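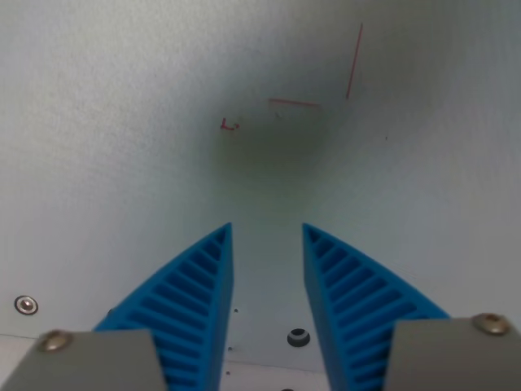 A mark only has to last until you've finished needing it, one of the joiners told us early on, and if it's still there a year later then somebody forgot to sand. We wrote the remark on the front of the field notebook and came back to it again and again, and much of this section is an attempt to work out how far it holds.

Figure 3. Thin red hand-drawn marks on a pale, matte surface: a long line, a shorter line and a small hooked squiggle.

4.2 Short-lived marks and the people who read them

The marks we had expected to write about were the tidy ones. Every trade we visited has a proper set, taught to apprentices and printed in manuals: the face mark and the edge mark, the tailor's balance notches, the waterline. We love these, and they turn up in Section 5. What filled our notebooks in the first weeks, though, was the other sort, the strokes and ticks and half letters that people put down in the middle of a job without looking up. They are made with whatever is in the pocket. They get planed off, painted over, brushed out or cut through, often before the tea break, and they have had very little attention in the literature on craft knowledge.

Our material comes from three workplaces in and near Keltavcombe: the Skekamance boatyard, the Onsri joinery and the alterations room at Zurarero. Between them they gave us 246 short-lived marks that we could follow from the moment they were made to the moment they were used or given up on. We also have 851 minutes of recorded talk, most of it taped at the bench while the work went on (there is a great deal of radio in the background, and some splendid singing).

We sorted the marks by what they asked of a reader, leaving aside how they looked. Shape proved a poor guide. A short line could mean "cut here", "stop here", "this one is the bad one" or "I have already checked this", and the same person might use it for all of these in a single afternoon. Four groups came out of the sorting: marks that fix a place, marks that give a direction, marks that tell one piece from another, and marks that record something as done. Figure 3 gives an idea of how spare such drawing can be. The long line and the short one lean towards each other as if to make a corner, yet they don't quite meet, and the squiggle to the left could be read as an L or simply as a hooked stroke with a dot beside it. A reader without the job in hand has very little to go on.

With the job in hand it is another matter, and this was the great pleasure of the fieldwork. At Onsri we watched a door change hands halfway through fitting. The second joiner glanced at the hinge side, said "oh, you've gone the long way", and carried on from the right spot with the right chisel. Nothing had been explained. When we asked what had given it away, the answer was a tick that leaned a bit more than usual. At the boatyard a plank was turned end for end because of a single stroke near its middle, and the people doing the turning seemed puzzled that we wanted to talk about it at all.

We don't want to suggest that reading always went so smoothly. The most useful talk on our tapes comes from the times when it failed. Misreadings came up most often with the third group, the marks that tell one piece from another, and especially where two jobs were open on the same bench. At Zurarero a chalk cross meant "take in" to one half of the room and "leave alone" to the other, a difference that went back to where people had trained. It had survived happily for years on the understanding that you asked before you touched anybody else's crosses. When the room was short-handed in April the asking stopped, and a lined skirt had to be taken apart again. The repair was lovely, by the way, and we were allowed to keep the spoiled strip of lining.

Colour mattered less than we had guessed. We went in ready to find a code, with red for one thing and blue for another, and asked about it so often that it became a joke at our expense. People do have favourites. Red shows up well on pale work, pencil comes off more easily, chalk is kinder to cloth. But the usual answer to "why that colour?" was that it was the nearest one. Only the boatyard kept anything like a rule, under which yellow crayon belonged to the person in charge of the hull and was not to be borrowed.

Position did a good deal more. A mark placed close to an edge was nearly always read as belonging to that edge, whatever its maker had meant, and experienced hands used this to save effort, leaving off an arrow or a number that a beginner would have put in. Apprentices' marks were longer, heavier and more often labelled. Over the course of our visits we could see them getting lighter, and one apprentice at Onsri was delighted when we laid her early tracings beside the later ones. She asked for copies, and so did the rest of the bench.

The joiner's rule about sanding needs one change, then. Several marks outlived their use by a long way and found new readers: old setting-out lines under a bench top, consulted whenever the vice was moved, and a run of strokes inside a boat shed door that everyone used to judge the height of the tide. Section 4.3 takes up these second lives.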